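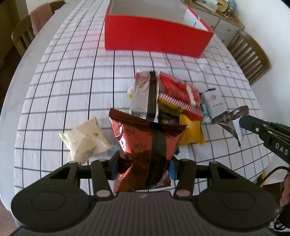 Loukia Mitsotakis-Vlachou

Speaker notes - How we buy snacks when we aren't hungry

Slide 1. Thank the organizers. Ask who bought something at the register this week. Wait for hands.

Slide 2. Bright wrappers. Yellow and red turn up again and again in the snack aisle, with foil close behind. Buyers I talked to at Plamar sort new lines by wrapper color before they taste anything. Don't spend long here.

Slide 3. The store test. We followed 169 shoppers through one Stamatopoulos store in August. Each kept a paper list. Explain that the list was handed over at the door and copied, then given back.

Slide 4. Results. 36 shoppers bought a snack that was on the list. Many more bought one that wasn't. Most of those came from the end shelves and the register, and very few from the snack aisle itself. Pause for the chart - the labels are small, so read them out.

Slide 5. Pack size. Flokine moved its crackers from one large bag to 10 small ones in a carton. People told us they would eat less that way. The diaries say they ate the same amount by Thursday. Mention that only the families with children sent in full diaries.

Slide 6. Price. Skip if we started late. Go straight to the Isitz coupon story.

Slide 7. What stores could try. Move fruit to the register for a month and keep the receipts. The pilot cost around 900 dollars, mostly for shelving.

Slide 8. Questions. If asked about online orders, say we have no data yet. Handouts are by the door. Leave the contact slide up.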